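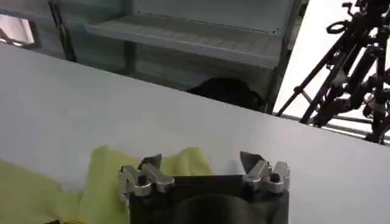

Foto: Valentin Iordache

Reseñas > Cocina > Café > Molinillos manuales

Rikura 308: dos meses moliendo a mano

25 de agosto de 2019

Compré el Rikura 308 en junio, después de que mi molinillo eléctrico de cuchillas empezara a oler a quemado un domingo con visita (mal día, mala visita, ni os cuento). Llevaba tiempo queriendo pasarme al manual y lo pedí esa misma noche en Bañuelos, que es donde compro el café en grano y casi siempre algo más de lo que había ido a buscar.

Lo primero que noté al sacarlo de la caja fue el peso. Lleno y con la manivela puesta marca 700 gramos en mi báscula, y se nota si eres de los que muelen de pie, medio dormidos y mirando por la ventana. Yo lo soy. La primera semana lo sujetaba contra la barriga como si fuera un bebé y acababa con el antebrazo cargado; ahora me siento, lo apoyo en el muslo y listo. ¡Mucho mejor!

Vamos con la molienda, que a eso hemos venido. Para cafetera italiana me encanta. Lo tengo en la posición 5 y sale un polvo parejo, sin esos pedruscos que me dejaba el de cuchillas y que luego aparecían en el fondo de la taza. Para prensa francesa abro bastante más y la cosa flojea un poco: se cuelan finos y la última taza tiene su barrillo. Se puede beber, pero si tu método de diario es la prensa yo probaría otro antes. Espresso no hago en casa, así que ahí no me meto. Mi cuñada sí hace, se lo llevó un fin de semana y volvió diciendo que tardaba una eternidad y que a ver quién muele tan fino antes de las ocho de la mañana.

El ajuste va con una rueda por debajo del tambor y tiene su gracia, porque para tocarla hay que quitar el depósito. Si te equivocas de sentido (me pasa todavía) no te enteras hasta que has molido medio café para gigantes. Los números de la rueda son diminutos y van grabados sin color, de modo que en mi cocina, con la luz que hay, voy por clics. Una marquita de esmalte de uñas rojo en mi posición habitual y problema resuelto, aunque digo yo que podían haberlo pintado ellos.

La manivela es larga y el pomo cómodo, de los redondos. Eso sí, baila. Poco, pero baila, y hace un clac a cada vuelta que al principio me ponía de los nervios. Escribí a la tienda y me contestó Refilwe Nkosi, muy amable, para decirme que apretara el tornillo de la tapa con la llave pequeña que viene en la bolsita. La bolsita la había tirado con el cartón, claro. Me mandaron otra llave sin cobrarme nada, apreté, y el clac ha bajado bastante. Así que mirad bien la caja antes de reciclarla – la llave va pegada a una solapa, junto a un cepillito que también viene muy bien.

De limpieza, sin dramas. Cepillo cada pocos días y desmontaje entero de vez en cuando. Desmontar es facilísimo; volver a montarlo ya menos, hay una arandela que entra de las dos maneras y solo va bien de una. Si notáis que la manivela gira dura después de limpiarlo, es la arandela. Nada de agua en las muelas, lo dice el manual y lo repito yo, que una vez aclaré las de otro molinillo y les salió óxido.

¿Y frente a otros? Antes de decidirme probé el Kokora de un compañero del trabajo, más ligero y más bonito, con un depósito de cristal que da pena usar por si se cae. Muele algo más lento y el cuerpo resbala con las manos mojadas. Para viajar me llevaría el Kokora (envuelto en tres calcetines), para casa me quedo con este. También miré el Runitz en la tienda, pero solo lo tenían en la vitrina y con dos vueltas en vacío no me atrevo a opinar.

Cosas que me faltan: una banda de goma para agarrarlo, que el depósito cierre a rosca en vez de a presión (el mío se soltó una mañana y estuve barriendo café hasta de detrás de la nevera) y una funda, aunque sea de tela fea. El depósito da para una italiana mediana. Si sois más en casa toca moler dos veces, y la segunda siempre le cae al que se levantó primero.

¿Lo volvería a comprar? Sí. El café me sabe mejor y el ruido es otra historia, puedo moler sin despertar a media casa. Si tenéis las muñecas delicadas, pedid que os dejen probar uno antes, con grano de tueste claro si puede ser, que es el que cuesta. Con tueste oscuro gira casi solo y os vais a llevar una impresión demasiado buena.

Por cierto, el grano que estoy usando ahora es un etíope lavado. Cuando termine la bolsa probaré con uno natural y, si cambia mucho el ajuste, lo añado aquí.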